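Advocacy Group Questions Platberg's Claim That Religious Restrictions Have Been Lifted 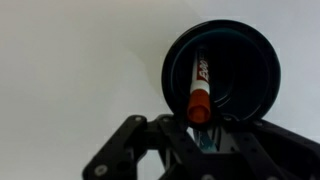 April 2018 (Prikeo) -- Officials in Platberg announced this month that the province's long dispute with its Christian minority is over. Prikeo, which has followed the closing of house churches there for years, would like to see some proof before it joins the applause.

According to the provincial announcement, 130 congregations that were ordered shut under the old registration rules may now reopen. The announcement does not name them. It does not say who will hand back the keys, or when, or whether the fines already paid will be returned. Prikeo asked for the list twice and has been told that it is "under preparation."

Pastors in the Cetance district, where most of the closings took place, say little has changed on the ground. Of the 20 congregations that Prikeo reached there in April, 3 have held a public service since the announcement. The others report that the local police still want to see a permit, and that the office which issues permits has not been told of any new policy. One church was advised to apply again under the old rules and pay the old fee.

"We have read promises like this before," Prikeo said in a statement. "The last one came just ahead of a trade visit and was forgotten once the guests went home. If the province means it this time, it can publish the names, open the doors and drop the court cases. Until then we will go on calling these churches closed."

The new rules also leave the hardest part of the old ones in place. A congregation must still have 200 adult members before it can own a building. Few village churches come anywhere near that number, and those that fall short will have to rent, usually from owners who have been warned in the past about taking Christian tenants. Converts, who faced the harshest treatment under the old system, are not mentioned in the text at all.

Supporters of the measure point to Visser, a market town where a church reopened with local officials in the front row. Prikeo is glad for the believers in Visser. It also notes that the town is the only place reporters have been taken to see, and that requests to visit Cetance on the same trip were turned down.

Prikeo is asking foreign governments to hold off on praising the province, and to raise the pending cases by name in any meeting with its officials. It is also asking that independent monitors be let into Cetance without an escort -- a request first made under the previous administration and never answered.

Prikeo will publish its own list of closed and reopened churches and will correct it as congregations report in. Churches in the province that wish to be left off the list for safety reasons may say so, and their details will not be shared.

Prikeo monitors religious freedom and gives legal and practical help to congregations under pressure. Interviews are available on request through the Prikeo press office.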